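Week 4: The after-dinner table

Welcome back, everyone! Last Friday we finished with pots, and today we get to my favourite part of the unit -- the small table where dishes, racks and leftovers all compete for the same bit of space. Bring your floor plan from the Wadar exercise, the one with the 80 cm round top.

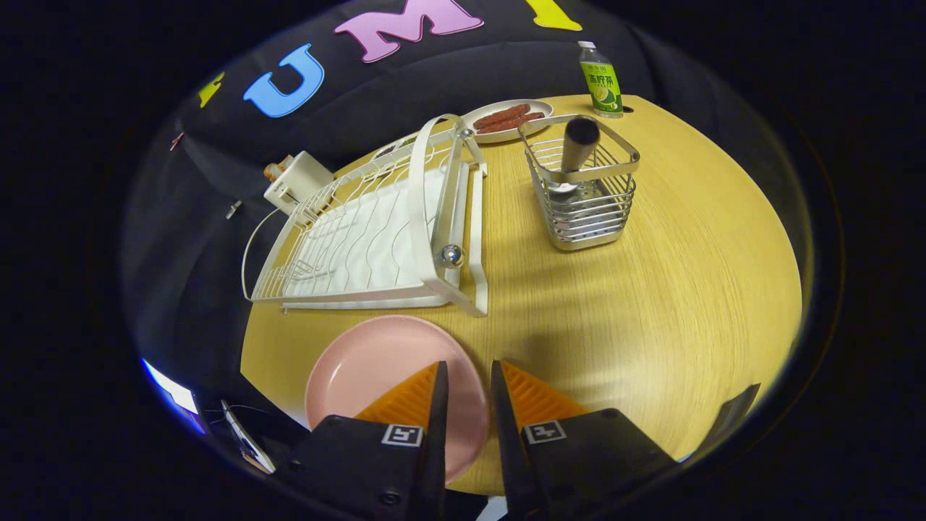 Gumaro Quezada

The white dish rack sits at an angle, and I love what that does to a round table! A rack is all straight lines, so wherever you put it you get odd leftover wedges. Sketch two other positions on your plan and colour in the space that's left each time.

Look at the wavy wire inside the rack too. Plates stand on edge in a holder like that, and the pink plate could go there, while the spoon already has a home in the wire caddy. The sausages are still on their plate, so food first: cover it and put it away before any washing up starts.

For next week
Read the Ponce chapter on drying and storage.
Measure your own rack at home, handle included -- handles get forgotten every year.
Allow 40 minutes for the sketches. Neatness isn't marked, but labels are.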